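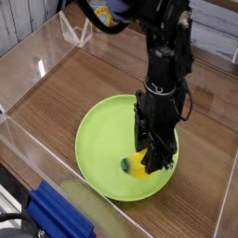 The gripper down in the green plate, at the toy banana.

Okay, on to my favorite part – recording the examples! For the banana task I do 100 episodes, and I move the plate a little between each one so the arm doesn't just memorize one spot. Turn the banana too (tip left, tip right, tip toward you).

Go slow near the rim. Kiyoshi rushed his first batch and we tossed 33 of them, ouch.

If you fumble a grab, keep recording and try again in the same episode. Those saves are great training material! Stop after the arm is back home, name the folder bemum_banana, and take a break before the next set.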